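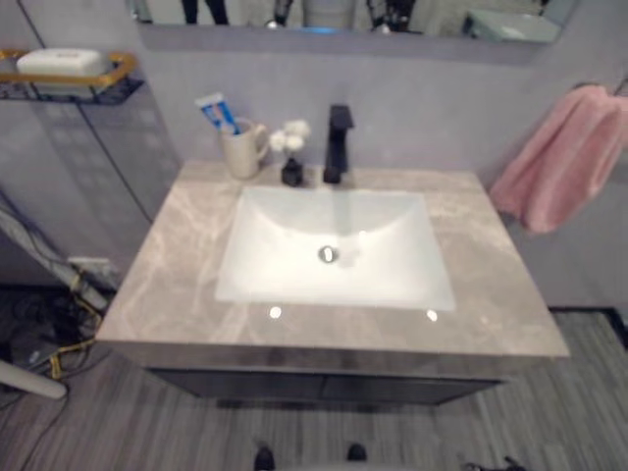

Posted by Irén Gál
Grarncombe Home Assistance Program
Filed under: Progress reports, Equipment
Report to the Droltham fund, second period

Tamás Szilágyi and I have put this together from the purchasing ledger and the session notes. It covers spending to the end of February and what we expect to order before the next instalment.

Where the work is

Bathroom tasks are now the main part of the program. The kitchen set was closed off last period and its leftover budget moved across, as agreed. Current tasks are wiping the stone counter and basin, putting small items back beside the tap, and handling a towel on a wall-mounted bar. The towel task takes the most operator time. Cloth bunches over the bar in a different way each time it's hung, and the approach has to be set up again from the start.

Spending

We spent $2,848 this period against the equipment line. The largest single item was $539 for replacement finger joints and tendon cable for the left hand. The rest went to wrist straps and clips, power leads, a second charger and bathroom fittings. Freight from Jinder was higher than quoted and we have asked for a corrected invoice.

No money was spent on new arms. The original plan had a third arm down for this period. Tamás would sooner hold that over until we know how the present hands wear under towel work, and I agree.

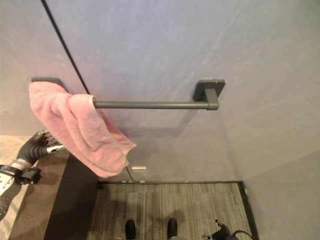
Planned purchases

Finger pads, two grades. The current pads are fine on mugs and tubes but we want something with more grip for terry cloth. Jinder can supply both grades in small lots, lead time roughly 45 days.

Spare wrist assembly. With no spare on the shelf, any fault at the wrist stops sessions until the part is fixed.

Cable covers and floor clips. Low cost, and they can come out of the consumables line.

Towels. We would like eight more in different weights and colours.

Risks

Lead times are the main one. If the pads slip past the quoted date, the towel sessions will run on with the old ones and we'll have less to compare. The exchange rate may also move against us on the wrist assembly, which is priced overseas.

Requests to the fund

Please confirm that the third arm can be carried into the next period without a new application. We also need a decision on whether towels and fittings count as equipment or consumables, as the two ledgers currently treat them differently. Tamás has the quotes and can send copies.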